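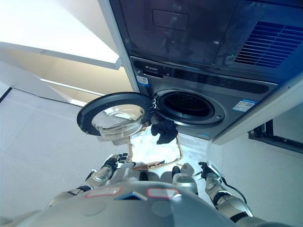 Washer, control strip and stickers, from low down.

Sunday, August 25, 2019

Destthorpe gatehouse, plaster trials, cont'd. Wet morning, started late.

Panels from last batch out from under the damp sacking at 48 hours. Lime putty and river sand one is good, hard at the edges, still a bit cheesy in the middle. The one with crushed brick has gone pinker than the chapel wall. Too much brick. Halve it next time and sieve finer. Colour on the old wall is more of a dirty straw, greyer up near the vault where the candle smoke got at it.

Hairline cracks on panel C again. Same corner. Think I'm trowelling it back too soon, or the backing was thirsty. Wet down twice before the next coat and leave it alone!!

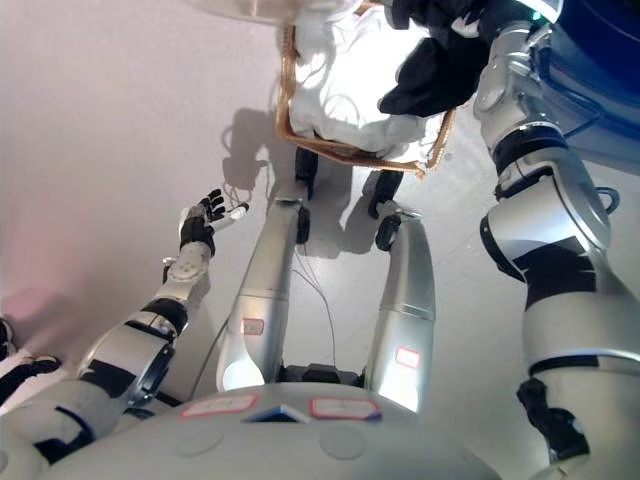 Basket, woven-looking brim, white cloth in it.

Ahmadpour sand arrived. 500 g through the sieves, more fines than the last bag, so it'll want less water. Wrote the weights on the bag becuase the sheet is at Lollside with the drawings. Somebody bring the drawings back please.

Casting the stucco leaf (north side of the altar niche, the broken one). Mould came off clean except the tip. Whoever modelled the original undercut it a lot, you can get a fingernail right behind. The other side of the niche is flatter and I'd say a different hand, maybe a later repair. Guidebook calls the whole lot one job. Don't believe it. Need a raking light on both before anyone writes the panel text for visitors.

Gypsum in the mix: tried 20 percent, went off while I was still filling. Retarder next time or work in smaller lots.

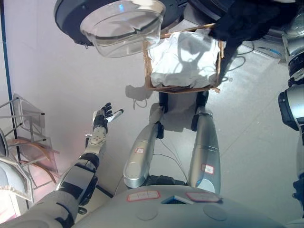
Labels, red borders, handwriting faint.

Rang Skavwood re laths. Riven chestnut, 60 cm lengths, they can do it but not before November. Ask if they'll hold the price. Scaffold in the chapel has to stay up till then, so the tours keep going in by the stair door, mind the low lintel.

To do
- panel D, half the brick, finer
- recast leaf tip
- smoke staining, swab test in a corner that doesnt show
- straw colour, try the yellow earth before buying anything
- sacking needs rewetting tonight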